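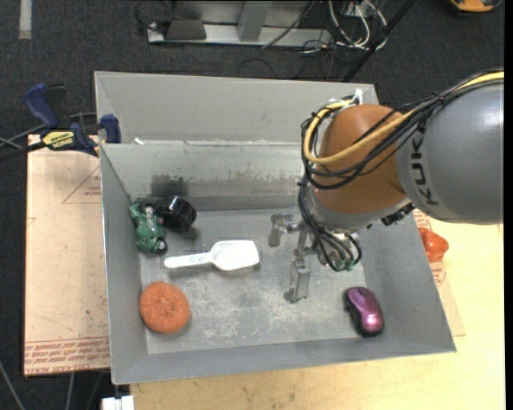 What is a sacred place?

A sacred place is somewhere that people treat as holy or very special because of what they believe. It might be a building, such as a church, a mosque or a temple. It can also be a hill, a spring, a cave or a single tree.

A sacred hill

Cusano is a low, rocky hill with a spring near the top. Families from the villages below have walked up it for a very long time. Each November they climb the path together, carrying bread and small lamps. At the spring they stop and stay silent for a while. Then the oldest person there says the names of people who have died, and everyone shares the bread.

The walk is 2 miles long and some of it is steep. People who can't manage it light a lamp at home instead.

Who can go there?

Most of Cusano is open to everyone. Walkers and climbers like it too, and this has sometimes led to arguments. Some villagers felt it was wrong to climb on the rocks above the spring while people were praying below.

The two sides met at Dadbridge to talk about it. They agreed that climbers would stay off those rocks for 20 days in November. It is a request and there is no fine for breaking it. Most climbers go to the cliffs at Coleck during that time.

Yaroslav Kuzmenko has climbed at Cusano since he was a boy. "I don't share the belief," he says, "but it's 20 days. I can climb somewhere else."

How to behave at a sacred place

Read any signs before you go in.
Keep your voice down if people are praying.
Ask before you take a photograph of anyone.
Leave stones, ribbons and lamps where they are - somebody put them there for a reason.

Words to know

Pilgrimage: a journey to a sacred place.
Ritual: a set of actions done in the same way each time, often as part of a religion.
Ancestor: a person in your family who lived long before you.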